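Section 8: Making a complaint about an officer

Use this section if you want the Noonan Police Conduct Office to look at something an officer did or failed to do. For emergencies, call the police line first and come back to the form later.

1. Go to the Mimuvby portal and choose "Start a complaint". You can use a guest login, but you won't be able to save a draft.

2. Enter the place and time of day as closely as you can. If you don't know the officer's name or badge number, leave both boxes blank.

3. Write what happened in your own words, in the order it happened. Keep what you saw apart from what others told you.

4. Add witnesses, if there were any. Ask them before you give their phone numbers.

5. Attach up to 2 files. Larger sets can be dropped off at the Pellidberg counter.

6. Read the summary page, tick the declaration and press "Lodge". Write down the reference number.

Note: If the portal shows error 404 after step 6, check your email before you lodge again. Duplicate complaints have to be merged by hand and this slows both down.

Caution: Don't post your statement online while the matter is open. If you have been charged over the same incident, speak to a lawyer before you fill in step 3 — your statement may be used in court.

What happens next

The office will write to you within 21 days with the name of your case officer. Complaints involving an injury or a firearm go straight to the senior investigator, Cillian Ó Dálaigh, and you may be asked in for an interview.

You can bring a support person to the interview. Tell the office beforehand if you need an interpreter.

Related sections
Asking for a review of a decision
Getting a copy of body camera footage
Using the Prisari callback service

Contact the Conduct Office | Copyright Noonan Police Conduct Office | Back to top
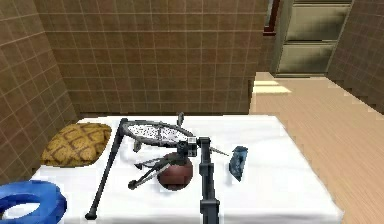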